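Since June I bake my own bread, and I want to write down how it goes before I forget the first weeks. I am not a talented cook. My friend Zuzana gave me a little of her sourdough starter in a jam jar and told me to feed it every evening. I was more afraid of this jar than of my driving exam.

My first loaf was flat and heavy like a roof tile. I wrote to Zuzana and she asked how much water I used. I used 900 grams of flour and I did not weigh the water at all, I only poured it. Now I weigh everything. For one loaf I take 312 grams of flour from the Jurčo mill, and I let the dough rest in the refrigerator until morning.

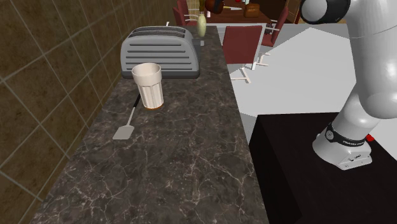 A gray toaster on dark marble, against brown tiles.

The older slices are the best part for me. When the bread is three days old, I toast it and eat it with butter and a little salt. My grandmother did the same with bread from the village oven, but she rubbed garlic on it. I tried it also, before work, and this was a mistake.

I still have problems with the crust. It becomes too dark on the bottom while the top stays pale. Zuzana says I should put an empty baking sheet on the lower rack. I will try it with the next loaf, and maybe I will add some caraway seeds too, if the store has them again.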